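Clakness > Blog > Work

Bags, arms and the late shift

I've been on the packing floor at Trerka for long enough to have had two different job titles without changing what I do. We put small parts into zipper bags, the bags go into cartons and the cartons go to Aguirre, who fit them into whatever it is they fit them into. It's steady work and I don't mind it.

In May the arms came. There are 2 of them for now, both on the bag work. I said on here last year that I'd write something once I'd had time to form a view, and a few people have asked, so I'm writing it now even though the view isn't very well formed.

The first thing that changed was the bags. When it's people doing the packing you can tip a sleeve of bags on the bench in a heap and everyone gets on with it. The arm wants one bag, flat, with some space round it. A bag that curls up at the corner is trouble, and so is one stuck to its neighbour. We used to buy whatever was cheapest and now we only order the sort with the coloured zip. The packs of 50 all go through my hands first, and I take out the creased ones.

The second thing was the tables. Our old benches were brown and scratched and had years of tape on them. They've gone, and the new surfaces are pale and plain. I wipe them down at the start of the shift and again after break. Dust and bits of film show up far more than they used to, so I notice them even when it isn't my job to.

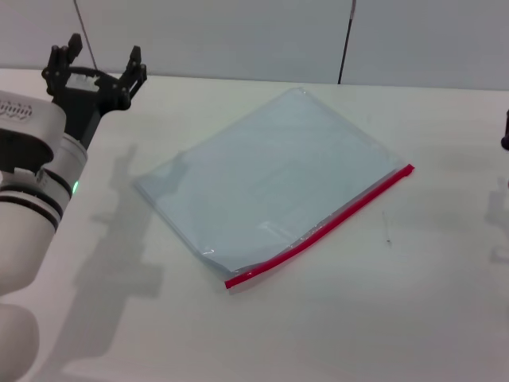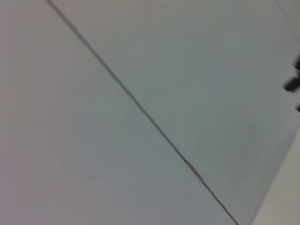 The arm with its gripper open and a red-zip bag on the table, then a close view of a plain grey surface with a dark line running across it.

As for the people, there were six of us on bagging on the day side and now there are four. No one was let go, and I want to be fair about that. One moved to goods in and one went over to the Dirnonlow site, which suited her because it's nearer her mum. But when someone leaves now they aren't replaced, and we can all see which way that goes.

What I do in a day is different too. I used to stand in one place and my hands did the same thing until my wrists ached. These days I walk more. I set out bags, I clear faults, and I write on the sheet what happened and when. My wrists are better. My head is more tired, because waiting for something to go wrong takes more out of you than I expected. It's also quieter. We used to talk all shift - football, kids, who was going for which house - and you can't do that as well when you're each minding your own area.

Gonzalo Vidal, who leads our shift, asked for a short meeting every Wednesday so we could say what was and wasn't working. I thought it would be a waste of half an hour. It's been all right. We got the stop button moved to a height I can reach, and the fault sheet is down to one side of paper. We also asked for the new duties to be put on a proper pay grade. That one is still being looked at.

The number on the board last week was 229 faults cleared. Management read that as too many. I read it as 229 times one of us was needed. I expect it will come down, and I'll have to think again when it does.

For now I've put my name down for the maintenance course, which starts after the summer shutdown. It's two evenings a week and I haven't sat in a classroom since I was sixteen. I'll write about that if I get past the first month.

Recent posts
Changing from nights to days
What I take for lunch on a long shift
The bus to Dirnonlow, again
Work boots that lasted

Contact | Copyright Clakness blog | Back to top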